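Comparing two grippers on a two-arm table: set-up and test procedure
Lacey Sedgwick, April 10, 2019

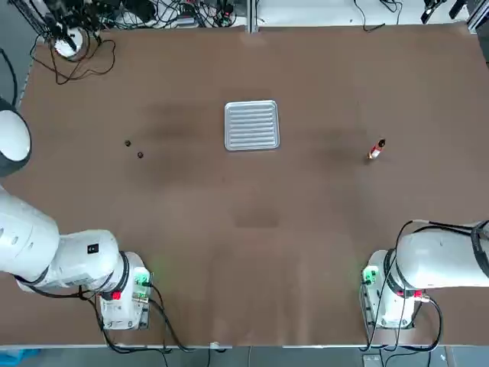 1. Scope

These notes cover a side-by-side trial of the Plurov and Damasceno grippers on a pair of matched arms. The aim is to get figures that can be compared between the two, using cheap objects and a fixed routine. Arm calibration is covered in the Alwood bench notes and should be finished first.

2. Objects

Three kinds of object are enough for a first pass. Use a ribbed metal tray with a raised rim, a small capped bottle with a paper or film label, and a pair of small round items. The tray tests edge grasps and stiffness. The bottle, laid on its side, tests alignment with a diagonal axis. The round items show up any difference in fingertip shape.

Do not swap objects halfway through a run. If the bottle label starts to lift, finish the run, note it in the log and discard that bottle.

3. Laying out the table

Cover the work area with plain brown paper or a matt mat. A bare glossy top gives reflections that upset the depth reading. Put the tray near the middle, slightly towards the far edge, with the round items to its left and the bottle to its right. Keep cables and controller boxes beyond the covered area.

Mark the start position of each object in pencil. Tape can catch a fingertip on a low approach.

4. Controller settings

Load the same Indulau profile on both arms. Set the closing force to 11 N and leave the speed limit at its default. Check that the force value has been saved on each side. The profile sometimes loads the speed and drops the force - a restart of the controller clears this.

Let both arms run through the idle cycle for two minutes before the first grasp.

5. Running the trial

Run 32 grasps per object with each gripper. Send the arm to its home pose before every attempt, and replace the object on its pencil mark by hand afterwards, with the arm stopped.

A grasp counts as a success if the object is lifted clear of the table and held for over 2 seconds. Record a slip separately from a miss. A slip means contact was made and lost; a miss means the fingers closed on nothing or pushed the object away.

When the first set is done, exchange the grippers between left and right and repeat. Any difference that stays with the arm after the exchange is a calibration fault and the set should be thrown out.

6. Reading the results

Compare slips first. In our December runs the Damasceno slipped less on the bottle, while the Plurov was better on the tray rim, where its narrower fingers could get under the edge. Misses on the round items were close enough that we drew no conclusion from them.

Success rate on its own hides a good deal. Plot the finger opening at contact against the outcome before deciding that one gripper is worse - a zero offset in the opening looks very much like poor grip.

7. Known problems

Cable drag. A loop that is too short pulls on the wrist at full reach. Move the arm by hand to all four corners of the mat before starting.

Mat creep. The mat moves a little with each tray grasp. Clip it at the far edge and check the pencil marks between sets.

Log files. The left and right logs use separate clocks. Align them on the first home pose.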